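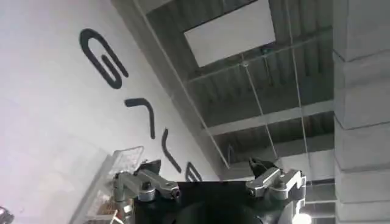

*Photo: Cullov. May be used with this release if credited.*

**19th February**

**For immediate release**

# Cullov reports on clear tubs and painted walls, and asks for a little less excitement

Cullov, the Blackburn storage and packing firm, has published the findings of its trial of see-through tubs and big wall lettering. The short version is that things are a bit easier to find. The firm is not willing to put it more strongly than that, and would ask anyone selling storage to shops and small workrooms to think twice before they do.

The trial was proposed by Uleritz, the shop-fitting firm, whose Bulari range of storage was offered to Cullov with the promise of "a room that tidies itself". Cullov's room has not tidied itself. It has white walls with bold black letters on them, a metal ceiling that was there already, and clear plastic tubs where there used to be cardboard boxes. Staff still put things in the wrong place, and other staff still have to go and look for them.

## What was measured

Everyone in the packing room kept a tally sheet. A mark went down each time somebody had to stop what they were doing and hunt for an item that wasn't where it should have been. Over the four weeks before the change there were 1,434 marks. Over the four weeks after it, there were 1,217.

"It's fewer, and I'm glad it's fewer," said Ruth Hartley, who manages the packing room. "But we also had a massive clear-out to get ready for the painters. Up to 400 boxes got emptied, and half of what was in them shouldn't have been kept in the first place. If you throw that much out you'd expect to find things faster, whatever colour the wall is."

Cullov did not run the clear-out and the new layout separately, and accepts that it should have. Nothing in the figures shows which of them made the difference.

## The tubs

Clear tubs are sold on the idea that you can see what is in them. In Cullov's experience this is partly true. The sides are ribbed, and the ribs blur whatever is behind them. Brown stock looks like brown stock. You can tell a full tub from an empty one at a glance, which the old boxes didn't allow, but telling one kind of brown item from another still means getting the tub down.

Tracey Ashworth, who has packed for Cullov since before the move to its present unit, went back to writing labels within a fortnight. "Felt pen and a bit of tape," she said. "I did ask at the start if we'd still need labels and was told no."

Labels are now on the official kit list.

## The lettering

The letters on the wall have been the most talked-about part of the work and the hardest to judge. Uleritz's sales material said that large lettering would "guide the team by instinct". Cullov asked its team. Most liked the look of it. Several said the room felt brighter, though they were describing white paint as much as black letters. Very few said they used the lettering to find anything, and one pointed out that if you are standing close to the wall with your head in a tub, you can't read it.

Stuart Dawber, director of Cullov, said: "I signed the paint off and I'd probably sign it off again, as decoration. What I won't do is tell other small firms that it pays for itself. I haven't seen anything that says so, here or in the brochure."

## What happens next

- The clear tubs will stay, with handwritten labels on the front.
- Tubs will no longer be left on the floor against the wall. This was a rule before the trial as well.
- No more walls will be painted until the count has been repeated.
- The second count will run in October, this time with no clear-out beforehand.

Cullov has turned down a request to appear as a success story in the next Bulari brochure. It has offered Uleritz the full tally sheets to print instead and is waiting for a reply.

**Notes for editors**

The tally was kept by staff by hand, and some people were keener on it than others. Lacey Haslam added up the sheets and Dennis Catterall checked them; their totals differed by 2 at the first attempt and were recounted.

Copies of the sheets can be had from the Cullov office in Blackburn. Ruth Hartley and Stuart Dawber are available for interview.

**Ends**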